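Section 6. Running the Demonstration on an Open Day

This section covers the Suvura arm when it is shown to visitors. For ordinary shop use, go back to Section 3, where the arm is treated with more dignity.

6.1 Before the doors open

1. Switch on the controller at least 30 minutes before the first group. The arm will work sooner than that, but it will be stiff about it.
2. Set the speed dial to 40 percent. Visitors will ask if it can go faster. It can. Leave the dial alone.
3. Place the bin of cases on the tabletop inside the taped outline and push it until it touches the front line.
4. Run the program named PONOVDEN 2 once, all the way through, with no audience.

Note: PONOVDEN 1 is still on the menu. It was written for a different table at a different height. Please do not find out which.

CAUTION: Keep visitors behind the rope, 60 inches from the edge of the table. Small children treat the rope as a suggestion, so put an adult at each end of it.

6.2 The case lift

This is the part people come for, and it lasts less time than the introduction to it.

5. Wait until the group has stopped moving. Press START on the pendant and keep your thumb near HOLD.
6. The gripper closes on the near end of the first case in the row and tilts it up out of the bin. Say nothing while this happens. Talking makes people look at you.
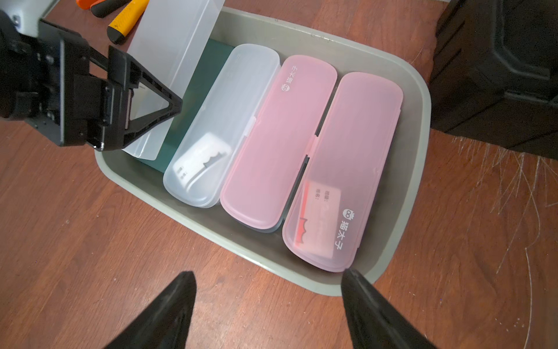 Parisi wrote in on the feedback sheet that the lift was the best thing in the building, but that the guide explained it for so long beforehand that half the group had wandered off to the coffee. A second line asked if the arm could be made to drop one now and then, to keep people interested.

It cannot, at least on purpose. The first complaint is fair, and the introduction has been cut to four sentences, printed on the card taped to the pendant. Read the card. Do not improve the card.

7. If the case slips, press HOLD, wait for the amber light, and reset the case by hand. Then press RESUME. Visitors usually clap at this point, and there is no harm in letting them.
8. If the case slips twice in a row, check the finger pads for dust and wipe them with a dry cloth.

CAUTION: Never reach into the bin while the light is green, even if you are quick. Everyone who works here is quick.

6.3 Between groups

9. Put the cases back side by side. The arm goes to a taught position, so a gap in the row means a very careful grab at nothing.
10. Write the cycle count in the log. Ilutness service is due at 790 cycles, and a busy Sunday uses up more of those than you would expect.
11. Return the arm to HOME before you leave the table, including for lunch.

For error codes, see Section 9. For the lost property box, ask at the front desk.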